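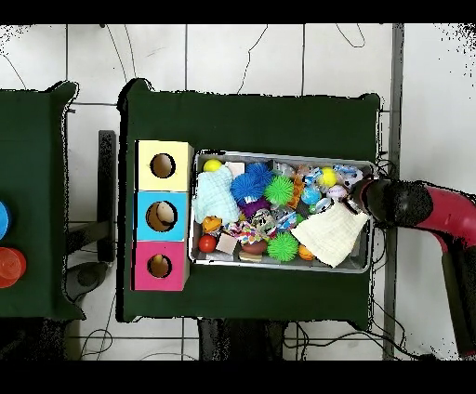 Skostberg, June

Surnano Toy Sorting: handling rules and data card

This file covers how sessions at the Skostberg bench are set up, run and labeled. Read it before you add episodes or change the layout. Questions go to Oda Isaksson.

Setup
Keep the arm's reach clear of people while the drive is on. One person stays at the stop button for the whole session and does no other job. Route cables outside the walking path and check them again after any table is moved.

Speed limits are stored in the Heker profile. Do not edit them on the bench. If a task needs a different limit, open a request and wait for the reply.

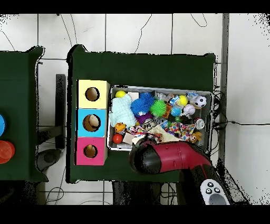 Object choice follows the Courtois list, version 4. An item goes in if it has no sharp edges, no loose batteries and no parts that shed. We want a mix of shapes and surfaces in every tray. Spiky balls next to cloth and a fuzzy toy are a good test of grip, and the yellow, light blue and pink boxes are easy to name in a label. Use the color names exactly as written in labels.txt. Do not write "top box" or "last box", as stack order may change between sessions.

Running an episode
Start with the gripper open and above the tray. Stop the episode if the arm pushes the tray or if an item gets caught in the fingers. Mark it as "stopped" and keep the file. Failed grasps are part of the set and must not be deleted. 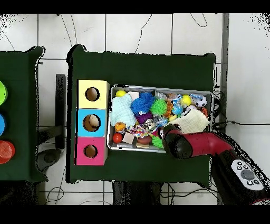
After a stop, wait 5 seconds before you send the arm home. Clear the item by hand only with the drive off. Two stops for the same cause end the session until the cause is written up.

Review
A second person checks 25 episodes from each batch. If 2 or more have a wrong label, the whole batch goes back.

Known gaps
One bench, one arm type, indoor light only. Soft items vary in shape between episodes, so pose labels for cloth are left blank.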